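Search this site
Enter keywords
Go

Household Tasks Remain a Work in Progress for Automated Systems

Last updated: August 15, 2022

The Standano Center for Applied Automation has completed the first stage of its review of machine performance on common household and shop-floor chores. The review began in May and covers tasks that members have asked about most often: clearing a surface, opening and closing cabinets, returning items to shelves, and sorting small parts into bins.

Results so far are mixed. On the shop floor, where parts arrive in the same place and in the same position, the Drundo arm used in the review finished 1000 sorting cycles with 12 stoppages. Members who run short, repetitive jobs may find that level of performance acceptable today, provided that a trained employee remains nearby.

Household work is a different matter. A cupboard door may be light or heavy, and its knob may be small and set close to the edge. Shelves come in several heights and depths. In 150 attempts at opening a cabinet door, placing an item inside and closing the door again, the same arm completed the full task 30 times. Most failures came at the grasp or in the last few inches of placement. 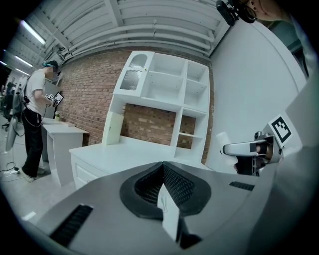 For this reason the Center has placed greater weight on learning from people. Under the Msimang method, an operator performs the chore with a hand-held gripper while the motion is recorded, and the recording is later used to train the machine. Operators need little instruction before they can begin, and furniture can be used as it stands — no special fixtures are required. The Center's staff consider this the most practical route to household work at present, although it depends on a large number of patient repetitions by people who already know how to do the job.

The Center does not advise members to purchase equipment for general household use at this time. Members considering a shop-floor installation should first prepare a written list of the parts to be handled, including their size, weight and surface finish. Requests for an equipment consultation may be sent to the Center's office through the member services desk.

The second stage of the review will cover drawers, folded linens and the Wemo mobile base. Findings will be reported in a later issue.

Related items
Choosing a Gripper for Small Parts
Wemo Mobile Base: Notes on Floor Surfaces
Member Services: Summer Office Hours
Safety Reminders for Shared Work Areas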